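Posting a short thread on the grasp timing work Morven Galbraith and I have been doing at Lennox. The paper draft is nearly done and a few people asked what the main result was.

1/ The question was narrow. When a multi-fingered hand comes in to pick something up, when should the fingers start to close? Most policies we tried learn this on their own from demonstrations, and most of them start too early.

2/ Closing early is fine with a box. With a round object on a smooth dish, one finger touches first and the object rolls. Then the policy is looking at something it never saw in training.

3/ So we split the approach from the close. The arm moves to a pre-grasp pose with the hand open, and a small separate network decides when to close. We call it Stunus. It reads the head camera and the joint positions and puts out one number.

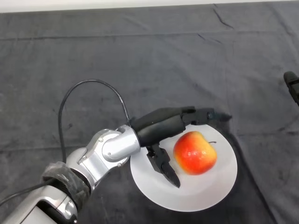 Open hand over the plate, thumb to the left of the apple.

4/ We trained on 3,659 demonstrations, all teleoperated. Archana Solanki wrote the teleop software (it's called Eltia) and also did the dull part, which was going through the recordings and marking the moment the operator committed to the grasp.

5/ Those marks matter more than I expected. We first used the moment the finger joints started moving as the label. That was cheap and it was bad – operators fidget with the hand on the way in, and the network learned the fidgeting.

6/ With hand-marked labels the early closes mostly went away. We then tried training on 1,000 demonstrations and on 3,000. Going from 1,000 to 3,000 helped a lot on round objects and did close to nothing on boxes and cups.

7/ Fruit turned out to be a good test object. It's cheap, the shape is never quite regular, and the stem gives you a visible landmark for which way it has turned between one trial and the next.
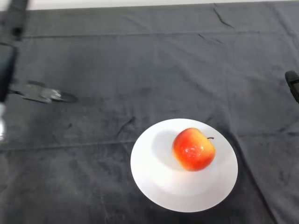 8/ Start states took more care than the model did. If the object always sits in the middle of the dish, the network can ignore the object and key off the rim. We vary where it sits and which way it faces, and we keep the background plain so there's less to latch onto.

9/ What doesn't work yet: anything where the hand blocks the head camera's view of the contact. The close network then goes on joint positions alone and gets timid. It waits, and sometimes it waits until the trial times out. A wrist camera would probably fix this. We haven't tried.

10/ Also, we ran all of this with 2 policies for the approach, our own and the Lakov baseline. The timing network helped both. The gain was bigger on Lakov, probably because it was closing earlier to begin with.

11/ Morven is cleaning up the labeling tool and wants to release it along with the marks. I'm aiming for January. The code for the network itself is short and will go up at the same time.

12/ If you've labeled grasp onset by hand on your own data, I'd like to compare notes on how well two labelers agree. Ours disagreed most on slow approaches – replies or email are both fine.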